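Esperanza Salcedo y el arte de no perder las llaves

Esperanza Salcedo lleva un llavero en cada bolsillo y desconfía de la gente que lleva uno solo. «Un manojo único es una declaración de optimismo», dice, y deja los suyos junto al café con un estruendo que hace volverse a la mesa de al lado. Son las diez de la mañana y ya ha atendido dos llamadas. En una le preguntaban por la llave de un trastero. En la otra, por el trastero.

Desde hace nueve años se dedica a ordenar las llaves de los demás: comunidades de vecinos, pisos heredados, talleres que han cambiado tres veces de cerradura y ninguna de cajón. Empezó en Tremblay, una pequeña administración de fincas donde la contrataron para contestar al teléfono. El segundo día abrió un armario y encontró 1448 llaves sin etiquetar.

«Pregunté de quién eran y me contestaron que de varios», recuerda. «Me pareció una respuesta preciosa. Luego me tocó a mí averiguar quiénes eran los varios».

Tardó un invierno entero. Su jefe de entonces, Réjean Penner, le propuso tirarlas todas y empezar de cero, y ella se negó con una firmeza que hoy le sorprende un poco. Se salvaron unas 700. Las demás no abrían nada que siguiera en pie, o nada cuyo dueño quisiera reconocerlo.

De aquella temporada salió el método, que Salcedo llama Flummont por un portero automático que había en el edificio y que no funcionó nunca. Tiene pocas normas y todas las dice con la cara de quien ha visto incumplirlas. La llave del coche va aparte de las de casa. Las copias no se guardan con las originales. Y no se cuelga de una anilla nada que no abra una puerta – ella misma lleva un abrebotellas, pero asegura que ese caso está en estudio.

«La gente me enseña el llavero como quien enseña una radiografía», cuenta. «Me dicen: mire, tengo una pequeña que no sé qué es. Siempre es del buzón. Siempre. Y cuando no es del buzón, es de una maleta que regalaron».

Le pregunto por la mesa, porque en su oficio se habla mucho de ella. Salcedo no trabaja sobre escritorios ni encimeras. Pide una mesa plegable, clara, sin mantel y sin frutero, y todo lo demás le sobra. Sobre una superficie pálida se distingue bien el latón de lo plateado, y un manojo extendido deja ver cuántas cosas llevan años viajando juntas sin motivo. Que esté rayada le da igual. «Una mesa impecable me pone nerviosa. Pienso que me van a pedir que use posavasos».

¿Y el sofá? «El sofá es el enemigo», contesta, sin levantar la voz. Según sus cuentas, que no enseña, casi todo lo que se da por perdido en una casa está debajo de un cojín. Por eso pone la mesa delante: quien se siente tendrá las llaves a la vista y, con suerte, fuera del bolsillo de atrás.
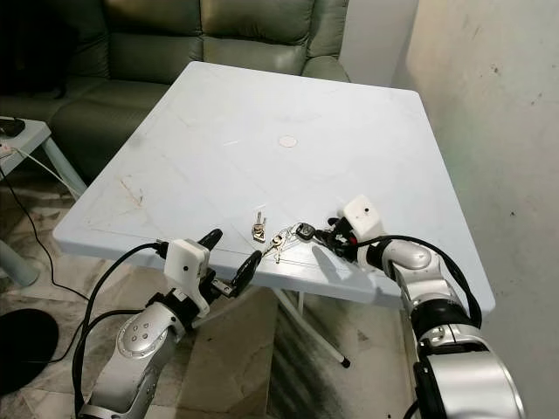
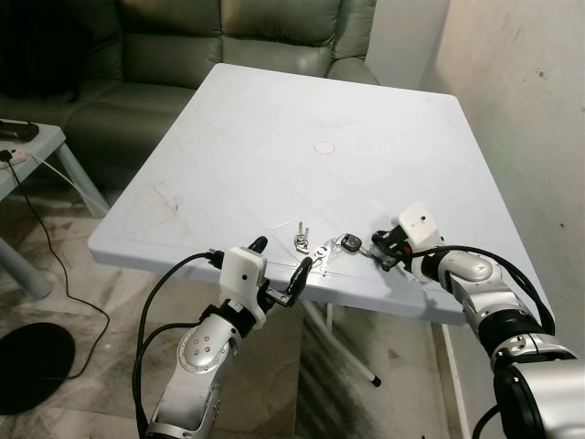
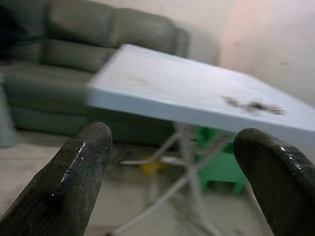
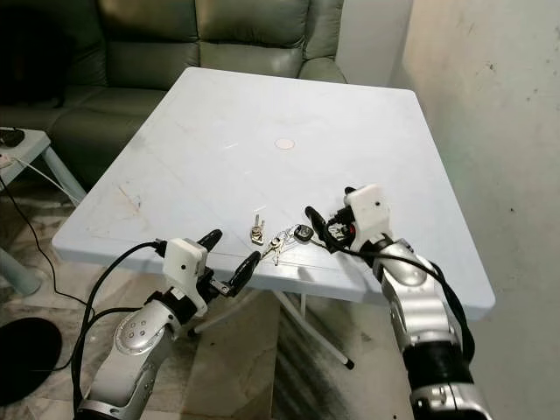

Mesa plegable y sofá detrás, como le gusta a Salcedo.

«El error es empezar por las llaves», continúa. «Hay que empezar por las puertas. Usted recorre la casa con una libreta, apunta cada cerradura, y al volver descubre que tiene más llaves que puertas. Ahí es donde algunos se sientan».

Con Aaliyah Fortin, una clienta que acabó siendo su socia, tuvo durante meses una discusión sobre las etiquetas. Fortin defendía los colores. Salcedo prefiere las palabras, cortas y en mayúsculas, porque los colores exigen recordar un código y quien recuerda códigos no la llama a ella. Probaron las dos cosas en un taller de bicicletas, Griltora, y el resultado dejó descontentas a ambas: los empleados arrancaron las etiquetas de color para jugar y no leyeron las otras.

«Yo lo conté como victoria. Aaliyah también. Seguimos siendo socias».

Tampoco le convencen los localizadores que pitan. Tuvo uno y lo perdió en el coche, donde estuvo sonando una tarde completa mientras ella miraba en la nevera. De los imanes junto a la puerta habla con más cariño, aunque solo admite dos por casa. Con un tercero, dice, la familia empieza a colgar facturas.

En junio quiere cerrar la agenda unas semanas y ordenar su propio recibidor, que describe como «un asunto delicado». Hay una caja de galletas, hay un cuenco y hay un cajón que no abre del todo. En la caja guarda una parte de aquellas llaves huérfanas de Tremblay, las que no tuvo valor de llevar al chatarrero. De vez en cuando prueba alguna en una puerta ajena, con permiso.

«Una vez abrió», dice mientras recoge sus manojos, cada uno a su bolsillo. «Era un cuarto de contadores. Cerré y me fui a comer».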